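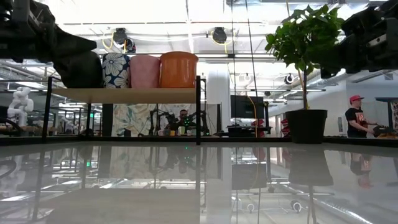

Left arm at the blue floral container, glossy top, both arms in view.

tangen_loop
Depth on the shiny table is giving us false obstacles. The planner (Leltley, stock config) reads the reflection of the shelf legs as geometry below the surface, then refuses approaches near the shelf. Filtering at 6 mm removes most of it but also eats the mug bases. Has anyone got a cleaner fix?

kvist
Clip everything under the fitted table plane before it reaches the voxel map. 6 mm is too coarse. We run Bonico for the plane fit, 10 Hz, no trouble.

tangen_loop
Tried that in April. The fit tilts when ceiling glare fills one side. Wrist view for comparison:

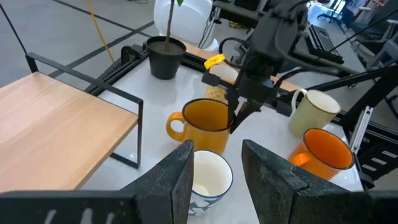 Last edited: 9/23/26

The second arm is over the yellow mug with five cups and mugs on the table. The near cup sits between my fingers and the tabletop is white on white around it.

orrery7
Don't fit it at all. The table is bolted down, so measure the plane once and hard-code it. Fitting a known surface every cycle only adds noise.

kvist
Disagree. Hand-eye calibration drifts. Ours moved up to 7 mm over 300 cycles, and a fixed plane would have put the fingers into the table.

orrery7
Then your calibration is broken and the fit is hiding it. Check the mount screws.

tangen_loop
Compromise -- fixed plane as prior, fit allowed to correct height only, tilt locked. False obstacles are gone at the shelf. The dark rims still drop out of the depth image, so Tastident returns the cups too short and the grasp pose comes out low.

kvist
Fit a cylinder and extrapolate from the wall. Handles need masking first.

orrery7
Or lower the exposure. Post a bag file and I'll look.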